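Household Water Use in Student Housing: What a Two-Week Log Shows
Project report, Introduction to Environmental Studies
Francine Fraser and Thijs Jansen
2018-11-18

1. Background

Our course asked each pair to pick a resource that people use every day and measure it. We picked water. Most students in the Trotitz building pay a flat monthly rate that includes utilities, so they never see a water bill and have little idea how much they use. We wanted to find out how much water goes to showers, dishes, laundry and toilets, and whether people guess these amounts well.

2. Method

We asked for help from residents on two floors, and 44 people agreed to keep a log for two weeks. The log was a sheet of paper taped up near the bathroom sink. Each person wrote down the length of every shower in minutes, the number of dishwashing sessions and the number of laundry loads. Toilet flushes were too annoying to log, so we asked for an estimate at the end of each day.

To turn minutes into gallons, we measured the flow of the showers ourselves. Thijs held a bucket under each shower head for 30 seconds and Francine read the volume. We repeated this three times per shower and used the average. For the washing machines we used the figure printed in the manual. For the kitchen taps we used the same bucket test as for the showers.

Before the log started, everyone filled out a short form and ranked the four uses from largest to smallest.

3. Results

We received 511 usable shower entries. Another few sheets got soaked and could not be read. Showers were the largest use on both floors. Toilets came second, laundry third and dishes last.

Most people had ranked laundry first on the form. When we asked why, they said that a washing machine looks like it uses a lot of water and takes a long time. People also thought their own showers were shorter than the log showed. Several wrote on the form that they take five-minute showers and then logged times twice as long.

The upper floor used less shower water per person than the lower floor. The shower heads there are newer and have a lower flow. Shower times were almost the same on both floors, so we think the hardware explains most of the gap.

4. Problems with the data

Logging changes behavior. Two residents told us they took shorter showers during the first week because they knew they had to write the time down. The daily toilet estimates are weak and we would not rely on them for anything more than the ranking. Also, the people who signed up may care more about water than those who did not.

5. What we would do next

We would like to repeat the log in December, when it is colder and showers may be longer. A cheap flow meter on each shower would be better than a paper sheet. We also suggest that the building replace the old shower heads on the lower floor first.

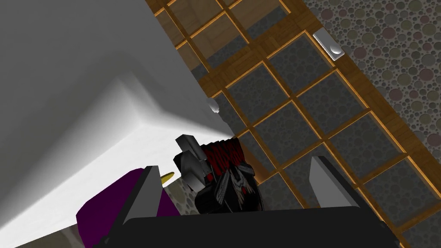

Why did the upper floor use less shower water if people showered for the same amount of time?
The shower heads on that floor are newer and let less water through each minute, so a shower of the same length uses fewer gallons.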